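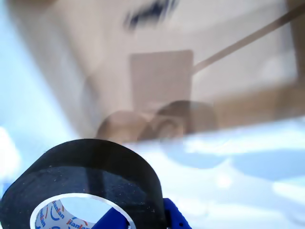
Black tape with the jianlan name on the core, Netley open day.

I went to the Arnen open day on Wednesday mostly to see whether the packing hall lives up to the brochure, which promises "2599 orders a day." Daiane Godoy, who led our group of 16, said that figure came from one day in April. The usual number is nearly half that – a fair answer, but then change the brochure.

The packing talk was better than I expected, though it leaned hard on the word "simple." One roll of tape, one tray, one box with a tuck-in flap. Fine. I have packed enough parcels at home to know the trouble starts when the thing inside is a lot smaller than the box.

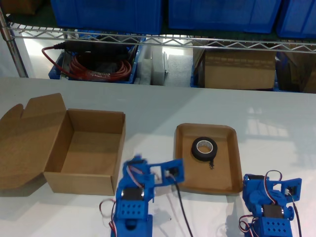
I asked what stops a roll from sliding about in transit and was told the Durkero paper fill takes care of it. Maybe. We never got to see any of the fill, and the sheet by the door listed it as item 1280, out of stock.

Coffee was good. Parking was not, and the bus from Zou Street drops you at the wrong gate. I'd go again if they let visitors shake a finished parcel.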